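July 28, 2023
Hiếu Thái

3. Workspace and Task

The project was carried out over one semester by a team of students in the Cetham undergraduate robotics course. All teams were given the same two-arm station, which the course calls Bonico, and each team picked its own task from a list. Ours was snack bagging. The bag stands open on the floor of the station and the two arms work on it from the same side. Figure 1 shows the station with the arms at the bag.
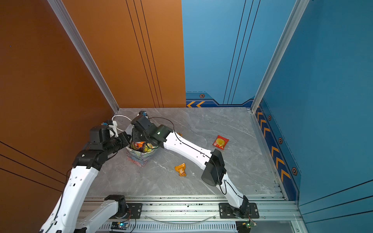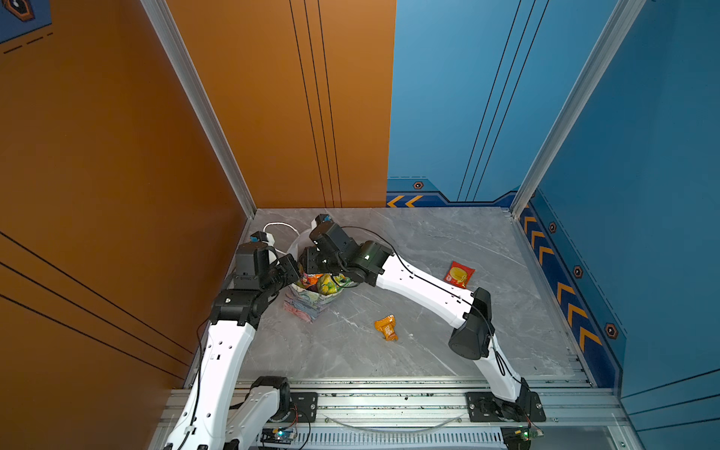
Figure 1. Two views of the bagging task. In both, a red snack packet lies on the floor to the right of the bag.

We chose a paper bag over a plastic bin after the first two weeks. The bin was too easy, and the arms hardly had to work together. A paper bag folds when it is pushed, and its mouth can close if one arm pulls on it too hard. This made the task harder to script by hand, so we trained a policy from human demonstrations.

3.1 Demonstrations

We recorded 200 demonstrations. Each was made by one student controlling both arms with a pair of leader arms built by an earlier class. Five students took turns. A demonstration started with the packets placed by hand and ended when the student released the last one or when 100 seconds had passed. We threw out 15 demonstrations in which the bag tipped over before the first grasp. Those in which it tipped later were kept, as we wanted the policy to see how a person deals with a fallen bag.

Packet positions were not fixed. The student placing them was told only to leave enough room for the grippers to close. Looking back, this was too loose. Two of us tended to put packets in the same spots, and the trained policy did better there than elsewhere on the floor.

3.2 Training

The policy takes camera images and joint positions as input and gives target joint positions for both arms. We used the Soriano code base from the course with its default settings, except that we shortened the action chunk. Training ran overnight on a shared computer in the Wanbridge lab. We saved a checkpoint every 2,000 steps and tested only the last three, since each test on the real arms took most of an afternoon.

A trial was scored by the share of packets inside the bag at the time limit. A packet resting on the rim counted as outside. Trials stopped early by a joint fault were repeated once, and the second result was used whatever it was.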